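A **backpack** is a bag carried on the back and held in place by one or two straps that pass over the shoulders. Backpacks are used by students, hikers, soldiers, travelers, and office workers, and they range from small day bags to large framed packs meant for trips of several weeks. Other names in English include *rucksack*, *knapsack*, *packsack*, and *book bag*, though some of these once meant a particular type.

## Names

*Knapsack* came into English from Low German or Dutch. The first part is usually linked to a word meaning "to bite" or "to eat", so the bag may have been named for the food carried in it. *Rucksack* is a later loan from German, where *Rücken* means "back". *Backpack* is an American word and is now the most common of the group in the United States. *Rucksack* is still used in Britain and in many armies.

## Construction

Most backpacks have a main compartment, a back panel, two shoulder straps, and a short loop at the top for hanging or carrying by hand. Many have a smaller pocket on the front. School and office models often add a padded sleeve for a laptop.
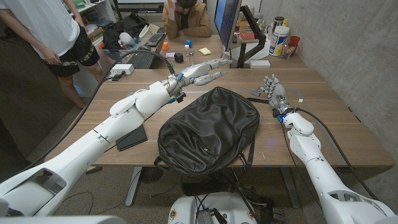 Nylon and polyester are the usual fabrics. Both are light and strong, and both can be coated on the inside to keep out rain. Cotton canvas was standard before synthetic fibers became cheap and is still chosen for its look and feel. It is heavier for the same strength and dries slowly. Leather is used for whole bags and for small parts such as zipper pulls and base panels.

Closures vary by type. A panel-loading bag opens with a long zipper that runs over the top and partway down the sides. A top-loading bag has a drawstring opening covered by a flap. Roll-top bags are folded over several times and clipped shut – a method borrowed from the dry bags used in boating.

## Types

### Frameless

Frameless packs have no rigid support. The load rests mainly on the shoulders, so they suit light contents such as books, clothing, and lunch. Most school bags belong to this group. 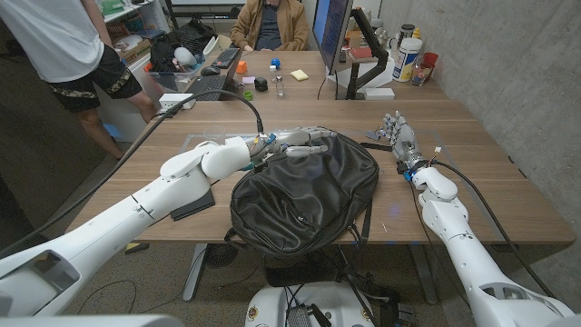
*A black nylon backpack with a zippered front pocket.*

### External frame

An external frame pack has a bag fastened to a rigid frame, which was once made of wood and is now commonly aluminum. The frame holds the load away from the back and lets air pass behind it. These packs carry awkward loads well but can sway on steep or uneven ground.

### Internal frame

Internal frame packs have stays or a stiff sheet sewn inside the back panel. The load sits close to the body, and a padded hip belt moves much of the weight from the shoulders to the pelvis. This is now the usual design for long-distance hiking.

### Sling

A sling bag has a single strap worn across the chest. Cyclists and photographers often prefer slings because the bag can be swung around to the front without being taken off.

## Fit and packing

Large packs are sized by the length of the wearer's torso, measured from the bony bump at the base of the neck to the top of the hip bones. Overall height is a poor guide, and two people of the same height may need different sizes.

Heavy items are normally placed close to the back and near the middle of the pack. Weight packed low pulls the bag downward, while weight packed far from the back makes the wearer lean forward. Sleeping bags and spare clothing go at the bottom, and rain gear near the top. 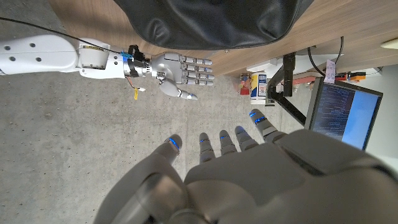 Capacity is given in liters, or in cubic inches by some American makers. The figures are hard to compare between brands. Some makers count outside pockets and others leave them out. A day pack of 23 liters holds enough for most school or work days. Overnight packs are considerably larger, and the biggest expedition packs hold several times as much.

## Care

Backpacks are usually washed by hand in cool water with mild soap. Machine washing can strip the inner coating and damage foam padding. The bag is then hung upside down with its pockets open, out of direct sunlight, as long exposure weakens nylon. Grit in the zippers is a common cause of failure and can be cleared with a soft brush. A slider that no longer closes the teeth can often be replaced without changing the whole zipper.

## See also

- Duffel bag
- Messenger bag
- Pack basket
- Satchel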